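Vevilis open day, Ziketstead - quick notes before I forget it all

Got in at 20 past nine, line already out the gate. Up to 200 people in the first hour I'd guess, lots of kids. Free coffee, bad. Badge said visitor 667.

Hall one was packing machines, loud, skipped most of it. Pallet wrapper was down for the morning. Pity, that was what I came for.

Hall two much better. Small tiled cells with two arms each, kitchen stuff inside. The one I stuck with had spatulas laid out on the floor and a black stand with a little hook on top. Two-finger grippers, both arms off the same rail at the front. Guide said they run 36 of these cells over at the Dadinia site, only the one here. Asked about thin handles, got a long answer about finger pads, didnt catch half of it over the fans. 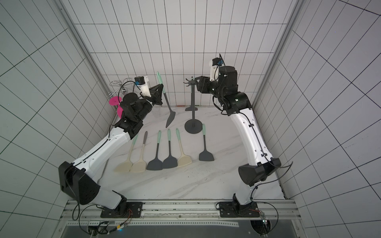 Stayed there till my feet hurt. Then the Gil talk upstairs, room too small, slides unreadable from the back. Left halfway thru.

Parking is a mess - take the bus. Next one is in February, sign up at the front desk on your way out, they dont do it online.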